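Trosura switched power strip, three sockets plus USB
Reviewed by Sobia Mughal

Quick one, I have a desk to finish.

Bought in April to replace a dead Skolell block that had no switches at all. Wanted one thing: turn each lamp off without crawling for the plug. Got that. Every socket has its own button, USB side has one too. Small buttons, kind of stiff at first, better after a week. You press, it clicks, it lights up. Good.

Sockets take pretty much any plug. Angled slots and round holes both. My old flat gray plug goes in fine, the black one from the charger fits snug. Fat right-angle plugs are another story, they hang over the neighbor and you lose a socket. Measure first if you own those.

Cord is light gray and leaves from the end of the strip. Stiff out of the package. Wants to curl back up for days. Mine is 60 inches and I would of paid extra for longer.

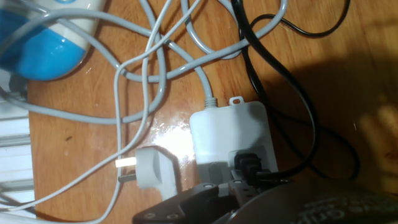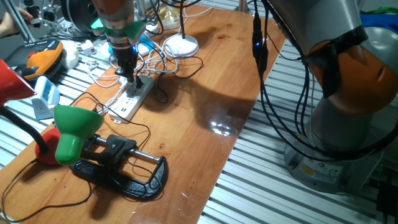
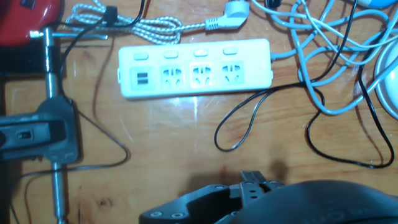
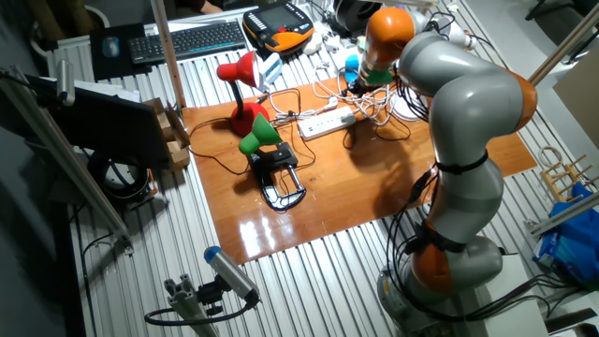
Strip and cords on the wood top, still untidied.

USB: two ports, stacked. Charges my phone overnight, don't expect fast. Tried a tablet, took forever, gave up and used the wall.

Glow from a switched-on socket is brighter than I figured. Fine by day. In a bedroom I'd put tape on it. My sister has hers behind a dresser and says it's a nightlight now, she likes it.

Slides around on varnished wood. Any tug on a lamp cord and the whole strip turns. I stuck two strips of Bindus tape underneath, hasn't moved.

Cable mess is not the strip's fault but get clips. The little black ones, cheap, bag lasts forever. Do the lamp cords first, then the thick gray stuff, other way round you end up undoing evrything.

Compared to the Baláž one I had at work: Baláž is heavier, stays put, no separate switches. Would take this one again for lamps. For a heater or anything big, no, go buy something rated for it.

Four stars. Lost one for the short cord. Will update if a switch dies.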